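The one that wouldn't let go

I promised an update on the kitchen simulation, and I'm afraid it's a bit of a sorry tale (put the kettle on, I do go on). We'd been running our arm through its tidying jobs, a batch of 300 overnight, and I came in on 28th November expecting a nice dull log. Instead, in 14 of the runs the gripper had closed on something and then simply never opened again. The arm carried on regardless, swinging back across the worktop with its fingers clamped shut!
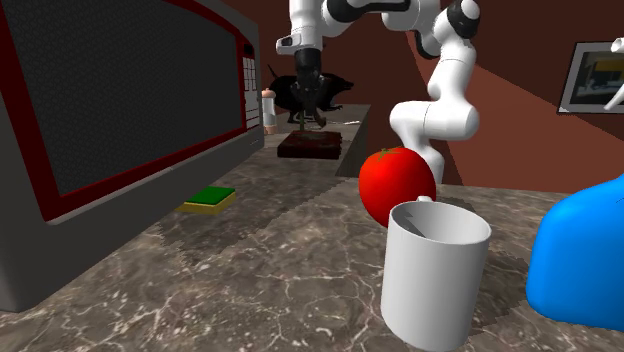

Simulation render: Iman Hegazy / Althorpe

Brahim El Fassi and I spent most of the day on it, quite sure it was the mug's fault, as thin rims and handles have caused us no end of grief since July. It wasn't the mug. The "open" command was going out while the arm was still settling, and our safety check was quietly throwing it away. No warning, not even a grumpy line in the log.

So the command now waits its turn, and a dropped one stops the whole run. I've done 70 more since and had one stop, on the tomato, which I still can't explain. Brahim thinks it's the contact settings. I'll have another look once I've eaten something.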